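Thursday, bench 2, Tarita room

In at 7:40. Incubator at 36.8, fine. Fridge log filled in. Water bath was low again, topped up with DI, left lid on this time.

Main job today = well water from Urnley, the 16 bottles Cristóbal Fuentealba brought down last night. Worry is typhoid or something acting like it, the clinic there has had fevers plus cramps for a while and their own kit only does coliforms yes/no. So we do it properly. Membrane filtration, then enrichment, then selective plates. Same as the January run except for the changes below.

Labels. Four bottles had ink washed half off in the cool box. Matched three by the volume line and the cap color. Fourth I can't match (either the school tap or the lower well), logged as U-X, running it anyway but it does NOT go in the report table until Cristóbal confirms. Please nobody tidy this up for me.

Filtration
- 100 ml each, 0.45 filters, old manifold. Port 3 still leaks at the gasket, skipped it. Slower but ok
- blank first, blank again in the middle, blank at the end
- two samples very cloudy, filter clogged before the full volume. Split those over two filters and wrote it on the sheet
- chlorine strip before filtering: nothing on any of the well bottles, faint on the school tap. So thiosulfate was worth adding

Dilutions. Did neat, 1:10 and 1:100. Was going to do 1:1,000 as well for the lower wells but ran out of sterile tubes, autoclave was mid cycle. In hindsight neat is probably a waste for anything near the latrines, it'll be a lawn. Do the 1:1,000 next time and drop neat for those sites.

Enrichment: selenite for half, the other half in the Yau broth to compare. Note the Yau batch is a bit darker than the last one. pH checked, 7.1, within range. Not going to fuss about it unless the positive control looks weak.

Controls: positive is the lab strain, streaked from the slope not the freezer stock, freezer stock was slow last time. Negative is uninoculated broth. Both in on the top shelf, left side. Don't stack plates more than four high, middle ones ran cool before.

11:15, coliform plates from yesterdays practice bottles read. Countable, nothing strange. Duplicates agreed well apart from one pair where I think I didn't swirl long enough before pouring. Redo that pair if there is time, otherwise leave it with a note.

Lunch, then phone call with the clinic. Things from the call:
- most of the sick are school age, few under fives. Odd for plain dirty water, more like a shared source. Lunch stall? They will ask
- they have started antibiotics on some before blood was drawn. So their cultures may come back empty even if it is typhoid. Asked them to draw first from now on, they said yes if bottles hold out
- they want to know whether to chlorinate now or wait for us. Told them don't wait. Boil notice too. We can sample after just as well, only need to know the dose and the time
- blood culture bottles: they have hardly any left. Lestavport order is stuck, 600 bottles sitting at the depot with a form missing. Chase in the morning, ask for a part delivery

Rapid tests: Cristóbal wants to use the finger prick ones to screen at the school. I'm against it. Too many false positives where people have had it before, and then everybody gets treated and we learn nothing. Fine for sorting who gets a blood culture first, not for counting cases. We agreed to disagree till the plates are read.

3:50, autoclave done, tubes out and cooling. Made up XLD, bit lumpy, remelted, poured. Bismuth sulfite has to be fresh so that is for tomorow, don't pour early.

Read times for whoever is in: first look at enrichment at 18 h, plate out straight after, then 24 and 48 h on the plates. Black centers on XLD go to urea and TSI before anyone says the word out loud. Serology only after that. The O antisera is nearly out, use small drops.

Gloves: size M gone, L left. Bleach made fresh at 2, toss it tonight.

To do
- confirm U-X bottle
- gasket for port 3
- missing form, Lestavport
- copy of the sampling map for the clinic (lower wells are numbered the wrong way round on theirs)
- ask if anyone sampled the stall's storage drum

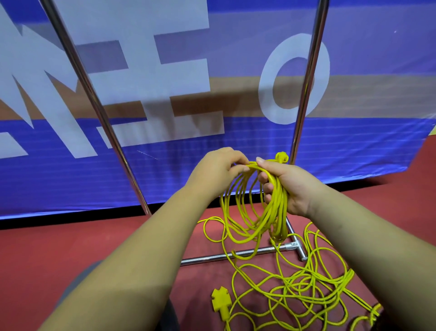
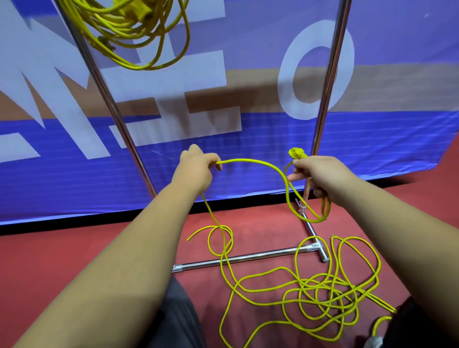

Yellow cord in the first one, yellow rope in the second.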